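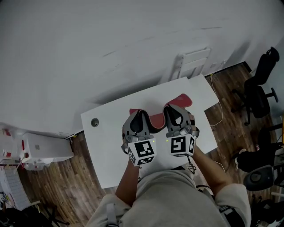

Part-Time Packing and Customer Orders Assistant, Grolholm

Gotura sells gifts and small accessories for people who work in healthcare: badge holders, lanyards, pen cases, compression socks, lunch bags and greeting cards. Most orders come through our website, with a smaller number from hospital gift shops.

We are hiring one person to help pack orders and answer customer email. The job is at our Grolholm workroom on Ditmont Street and can't be done from home.

What you will do

Pick and pack daily orders, including gift wrapping and handwritten notes
Check names and job titles on personalized items before they ship
Answer customer email about sizes, delivery dates and returns
Restock shelves and tell the buyer when a line is running low
Help set up our table at the Nwachukwu Hall spring fair each March

What we are looking for

Clear handwriting and good spelling. A misspelled name means the item has to be made again.
Comfort with standing for much of a shift and lifting up to 40 pounds
Basic computer skills. We will train you on the order system.
Retail or mail order experience is helpful but not required. Former nurses, aides and medical office staff are welcome to apply.

Hours and pay

Shifts run 7 a.m. to noon, 3 days a week. Days are set a month ahead and can be swapped with a coworker if the shift lead agrees. There are extra hours in the weeks before Nurses Week and the winter holidays. Pay is hourly, and the rate will be given in your first phone call. Staff get a discount on everything we sell, including sale items.

How to apply

Send a resume and a short note with the days you can work to the Gotura office, or drop them off at the front counter. Applications close Tue 21 May. Interviews are held in person and include a short paid packing trial. All applicants will get a reply within 7 days of the closing date.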